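Relatório de progresso - Projeto Lukumay, cozinha e receitas
Para: Fundo Hastuvberg
Período: até ao final de novembro

Resumo

Chegámos ao fim do segundo trimestre com muito boas notícias! O caderno de receitas está quase fechado, as oficinas de cozinha encheram em todas as sessões e a cozinha comunitária de Grerkness já trabalha com os fogões novos que o vosso apoio permitiu comprar. Há dois atrasos, explicados mais abaixo, e nenhum deles mexe no orçamento total.

Receitas testadas

O objetivo para este período eram 60 receitas testadas e fechámos precisamente esse número. Cada uma foi cozinhada em duas cozinhas diferentes, uma com fogão a gás e outra com placa elétrica, e só passou a definitiva quando o resultado saiu bem nas duas. As sopas e os estufados correram muito depressa. O caldo verde com grão, a feijoada de legumes e o arroz de tomate malandrinho ficaram prontos logo na primeira ronda (o arroz, aliás, tornou-se o almoço preferido da equipa e já foi pedido três vezes fora dos testes).

As massas levedadas deram mais trabalho. A broa de milho precisou de cinco tentativas até acertarmos na quantidade de água, que varia muito conforme a moagem da farinha. Decidimos escrever a receita com um intervalo de água e uma indicação clara da textura: a massa deve colar ligeiramente aos dedos e manter a forma quando se pousa na bancada. Já a folhada de espinafres continua em aberto, com o fundo a sair mole no forno a gás. Vamos experimentar um tabuleiro pré-aquecido e menos recheio.

Todas as receitas do bloco de dias úteis ficam prontas em até 90 minutos, contando com a preparação, e usam apenas ingredientes que se encontram no mercado de Grerkness e nas mercearias do bairro. Foi uma exigência que pusemos a nós próprios e que nos obrigou a abdicar do açafrão em duas receitas. A curcuma substituiu-o bem na cor e, no arroz de peixe, até gostámos mais.

Oficinas

Desde o último relatório passaram pelas oficinas 252 pessoas, entre famílias, estudantes e reformados. A sessão mais procurada foi a de conservas e picles, que repetimos ao fim da tarde para quem trabalha. Na sessão de leguminosas, os participantes levaram para casa feijão já demolhado e uma folha com tempos de cozedura, e vários voltaram na oficina seguinte com perguntas e com as suas próprias versões (houve um puré de feijão branco com laranja que vai entrar no caderno, com a devida autorização).

O questionário no fim de cada oficina mostra que as pessoas querem mais receitas de forno e menos sobremesas. Ajustámos o programa do próximo trimestre nesse sentido: entram os legumes assados, os gratinados e uma sessão inteira dedicada ao aproveitamento de pão duro.

Caderno impresso e página Graro

O caderno vai ter uma tiragem de 2000 exemplares, com distribuição gratuita nas escolas e nos centros de saúde. O texto está revisto até ao capítulo dos peixes. A paginação atrasou-se três semanas por causa da mudança de formato - passámos para uma encadernação em argolas, que fica aberta na bancada sem ajuda, e o orçamento da gráfica manteve-se.

Na página Graro, onde publicamos as receitas à medida que fecham, já se pode mudar o número de doses e imprimir sem fotografias. Falta a pesquisa por ingrediente, o segundo atraso deste período, prevista agora para o início do próximo trimestre. 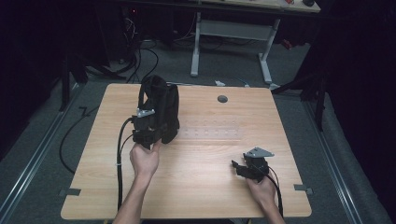

Tampo de mesa em tom de madeira clara, com um dispositivo preto em cada mão.

Despesas

A execução está dentro do previsto. Gastámos um pouco menos em ingredientes, graças às compras por grosso de arroz, grão e azeite, e um pouco mais em loiça de forno. Pedimos autorização para passar a diferença para a rubrica das oficinas, de modo a cobrir a sessão de pão duro. O mapa detalhado segue em anexo.

Próximos passos

Fechar a folhada de espinafres e os dois bolos de fruta.
Terminar a revisão dos capítulos de carnes e doces.
Enviar à gráfica a prova completa do caderno.
Abrir as inscrições para as oficinas de forno.
Pôr a pesquisa por ingrediente a funcionar na página Graro.

Gostávamos muito de vos receber numa das próximas oficinas, de avental posto! As sessões começam às 18h30 e o jantar fica por nossa conta.

A equipa do Projeto Lukumay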